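Getting a musty smell out of a navy backpack?

Nabila Wibisono
Trolletgate

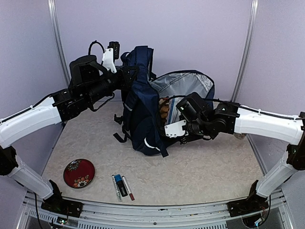
What I've tried so far

I bought my rucksack second-hand in March and it still smells like a damp shed. I've had it hanging by an open window for 8 days – no change at all. I also tried a fabric spray from the corner shop and now it smells like a damp shed with lavender in it. I don't want to bung it in the machine and wreck the straps. Any ideas, please?

Naa Ackah
41 helpful votes

Bicarb! Empty every pocket, tip in a good few spoonfuls, zip it up and leave it overnight, then hoover it out with the thin nozzle. After that I'd wash it by hand in the bath with lukewarm water and a little non-bio. Rinse it more than you think you need to (mine was still foaming on the third go) and hang it upside down with all the zips open. Check the label first if you can find one. Go easy on the inside coating too – if it's gone sticky or flaky, that's probably your smell and no amount of washing will shift it, sorry.

Kartini Krishnan

just put it in the freezer, worked on my trainers

Margarida Bettencourt

Freezer did nothing for mine. White vinegar and water, half and half, dabbed on the lining with a cloth. Stinks of chips for a day and then it goes.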